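Handout 6 - notes from the Sovura visit (September)

Typed up from my scribbles, ask if something makes no sense. Reading for the seminar is still Mallitz, ch. 2.

Where: room 212, Tivurura building. Host was Min-kyu Yeom, who runs the cloth handling work. Talk first, then the demo.

Main points from the talk
Cloth is hard. No fixed shape, folds hide edges, one sock on top of another looks like one lump.
Two arms, seperate jobs - one can deal with the table while the other is up at the clips. Timing between them is the tricky bit.
Clips worse than cloth, he said. Small, close together, and the hanger swings when touched.
Teaching set so far: 1124 runs, all socks. Towels next term if the money comes through.

Demo
Task is hanging socks on a clip hanger from a wooden pole. Look at what each arm is doing and note it before you read Cho's paper.

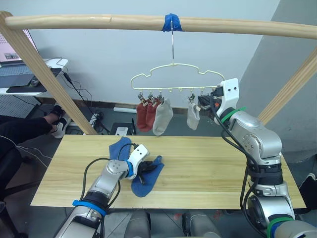 Fig. 1. Left gripper on the navy socks, right gripper in among the clips.

Questions people asked
Does it know which socks pair up? Not yet, colour matching is a seperate project.
Why tape on the pole? Didnt catch the answer, will email.

For next time: half a page on how you would split the job between the arms. Sketches fine. Hand in at the start of class.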